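Table setting

Table setting, also called laying the table, is the arranging of plates, bowls, cutlery, glasses and linen on a table before people sit down to eat. The term covers both the act itself and the finished arrangement, so that one may speak of a person setting a table and also of a handsome setting. Customs differ a great deal from country to country, from one household to the next, and even within a single family between an ordinary supper and a birthday tea.

The part of the table given over to one diner is known as a place setting, or in older English books as a cover. Everything that is shared, such as serving dishes, salt, bread and fruit, sits outside the covers and is usually grouped towards the middle, within easy reach of as many people as possible.

History

For much of the Middle Ages in Europe, a table was a board laid across trestles, put up for the meal and taken away again afterwards, and the English word "board" still carries that meaning in phrases such as "bed and board". Food was often eaten from a trencher, at first a thick slice of stale bread and later a flat piece of wood. Guests commonly brought their own knives. Spoons were shared or supplied, and the fork was slow to be accepted in northern Europe, where it was thought for a long time to be a rather fussy foreign habit.

Matching sets of crockery came much later. As porcelain from China reached Europe in larger amounts, and as potteries in Germany, France and England learned to make their own, better-off families began to buy services in which every piece carried the same pattern. A large service might include soup plates, dinner plates, dessert plates, tureens, sauce boats and a good many dishes whose use is now half forgotten, and a great deal of cupboard space was needed to hold them all.

During the nineteenth century the manner of serving changed as well. In the older style, known as service à la française, many dishes were placed on the table together and the diners helped themselves and one another. In the newer style, service à la russe, the courses were brought in one after another. It was this second style that gave rise to the long rows of cutlery still seen at formal dinners, laid out so that the diner works inwards from the outside as the meal goes on.

Plates and bowls

The plate is the heart of most Western settings. A dinner plate is usually the largest piece used for eating, with smaller plates kept for starters, puddings, bread and fruit. Shallow plates suit dry or sliced food, while anything with a good deal of liquid wants a raised rim or a proper bowl. Bowls are far more important than plates in many parts of Asia, where rice or noodles are eaten from a bowl that may be lifted in the hand, and where several small dishes often take the place of one big one.

White has long been the favourite colour for formal ware, partly from the early fame of white porcelain and partly from the plain fact that most food looks well on it. Coloured ware has had its own warm following, particularly for breakfast and for meals out of doors, and mixing colours at one table – once thought a sign that the good set had been broken – is now quite usual.

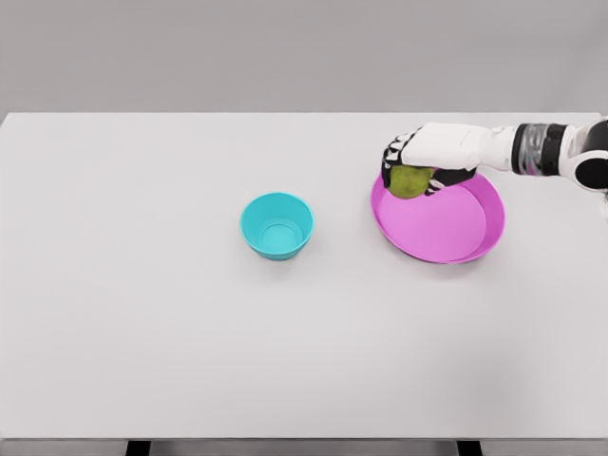 A shallow pink plate and a cyan bowl on a plain white table.

Many households keep two sets, one for every day and one for guests. The everyday set tends to be hard-wearing and easy to stack, and odd pieces are added to it over the years as others are chipped or lost. The best set may be brought out only once or twice a year, and is very often a wedding present or something handed down from a grandmother.

Cutlery and glasses

In the usual British arrangement, forks are placed to the left of the plate and knives to the right, with the blades turned inwards. The soup spoon lies on the right, outside the knives. The pudding spoon and fork may be laid across the top of the plate or brought in later with the pudding itself. Glasses stand above the knives, and the side plate goes on the left, sometimes with a napkin folded on it.

These rules are kept strictly at banquets and quite loosely at home. A family supper may need no more than a knife, a fork and a tumbler apiece, and a bowl of soup calls for a spoon and very little else.

Fruit at the table

Fruit has a long history as both food and ornament. Before it could be bought cheaply all the year round, a dish of ripe fruit was a real show of wealth, and large country houses took pride in the peaches, grapes and pineapples grown under their own glass. The dessert course, in its older sense, consisted chiefly of fresh fruit, nuts and sweetmeats, eaten after the main cloth had been cleared away. 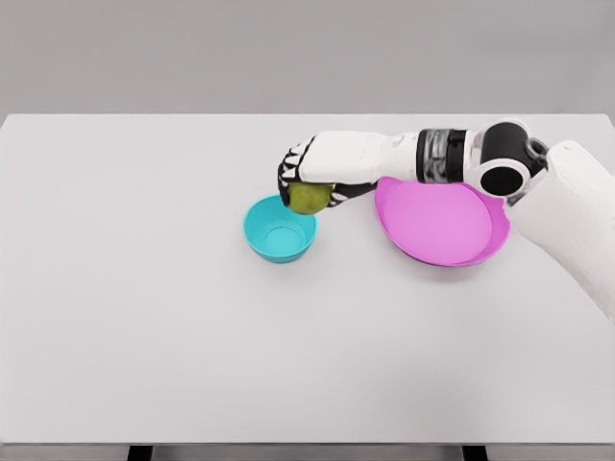 Small green fruit held above a teal bowl, with a pink plate beside it.

Today a bowl of apples, pears or oranges is perhaps the commonest thing to be left standing on a table between meals. For a set meal, fruit may be offered whole in a shared bowl, with a small plate and a knife for each person, or cut up beforehand in the kitchen. Soft fruit is generally served in separate bowls, with cream or sugar passed round.

Cloths, mats and bare tables

A white linen cloth was for generations the mark of a properly laid table, and the ironing of it was a good morning's work. Place mats grew popular in the twentieth century as a way of guarding the wood while saving on laundry. Many people now prefer a bare table, which is easily wiped down and lets the crockery show to advantage. A runner down the middle is a common halfway house between the two.

The cloth also had a quieter use, in that it softened the clatter of dishes. A thick felt or flannel layer, called a silence cloth, was often spread beneath it for this very purpose, and examples can still be found folded away in old linen cupboards.

See also

Crockery
Cutlery
Napkin folding
Table manners
Tablecloth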